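Progress Report: Low-Noise Power Supply for the Hirko Timing Module
Submitted to the Pumphrey Instrument Fund
4/2/18

Status

The work is behind the plan by two weeks. The supply board works on the bench and meets the noise target at room temperature. It does not yet meet the target across the full temperature range. Spending is inside the budget for the period, and we are not asking for more money in this report.

Background

The Hirko module provides a stable reference frequency for field instruments. In the first version, most of the phase noise close to the carrier came from the power supply and very little from the crystal itself. The fund agreed to pay for a redesign of the supply section only. The oscillator, the output buffer and the case stay as they were.

Work done since the January report

We replaced the switching converter on the analog side with a switcher followed by a linear regulator. The switcher brings the input down to a little above what the regulator needs, and the regulator cleans up what is left. This costs some efficiency. The old board ran cooler, and we had to add copper under the regulator to spread the heat.

The first layout had a fault. The return path for the switcher shared a stretch of ground plane with the oscillator feed, and the switching frequency showed up as a pair of spurs on the output. We moved the converter to the far corner and gave it its own return to the input connector. The spurs dropped below the floor of the analyzer. Revision 2 of the board has this change and is the one all results below refer to.

We also changed the output capacitors. The ceramic parts we started with picked up vibration and turned it into a small voltage on the supply line -- tapping the board with a pencil was enough to see it. Polymer parts in the same positions are much quieter. They are taller, but they clear the lid.

Boards were built at Mullthorpe and tested at Braltilport. Of the five built, all powered up the first time. One had a solder bridge on the enable pin, which was cleared by hand, and it has worked normally since.

Test results

At room temperature, supply noise at the oscillator pin is lower than the target over the whole band we measure. Load regulation is good. Start-up is clean, with no overshoot when the oven heater draws its full current.

In the cold test the picture is less good. Near the bottom of the range the regulator becomes slow to respond when the heater cycles, and there is a dip on the line each time. The oscillator follows the dip. The shift is small, but it is larger than the specification allows. We believe the loop compensation is at fault and have ordered parts to try two other values.

In the hot test the boards stayed within limits. The regulator was the warmest part on the board, as expected, and did not go into thermal limiting at any point.

The long run is still going. We had 2251 hours on the oldest board when this report was written. That is the revision 1 board, so it tells us about the parts and little about the layout. There has been no drift in output voltage that we can separate from the drift of the meter.

Problems and delays

The regulator we chose went on a long lead time during the period. We bought enough for the next build from a second distributor at a higher price. The difference is covered by savings on the enclosure line.

The cold chamber at Braltilport was out of service while its door seal was replaced. This accounts for most of the delay. The rest came from the ground fault in the first layout.

Test access is a continuing nuisance. The probe points for the heater return are on the underside, so the board has to come out of its case for every measurement and then sit long enough to settle. The next revision brings these points to the top edge.

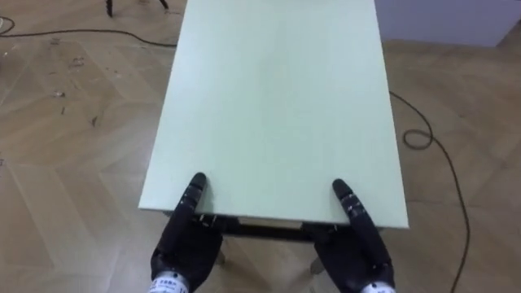
Comments received on the draft of this report are included at the fund's request. Pumphrey asked whether the cold dip could be handled by slowing the heater control and leaving the regulator alone, and noted that a compensation change would mean repeating the noise measurements. The same comment asked for the heater current trace to be supplied along with the supply voltage, on one time axis.

Slowing the heater would reduce the dip. It would also lengthen warm-up, which is already close to the limit in the module specification. We would prefer to fix the regulator first and keep the heater change in reserve. The noise measurements will be repeated in either case. The combined trace will be sent with the raw data.

Plan for the next period

Fit the new compensation values to two boards and repeat the cold test on both. Choose one value and move all the boards to it. Repeat the noise measurements at room temperature, then hot, then cold.

Release the next revision of the layout with the relocated probe points. No other changes are planned for that revision -- we want any difference in the results to be easy to trace.

Start a long run on a revision 2 board as soon as the compensation is settled. The revision 1 board will stay on test beside it.

Budget

Parts were over the planned figure for the reasons given above. Board fabrication and assembly came in as quoted. Chamber time was under plan and will be used in the next period. A line-by-line statement is attached separately, with the invoices from Mullthorpe.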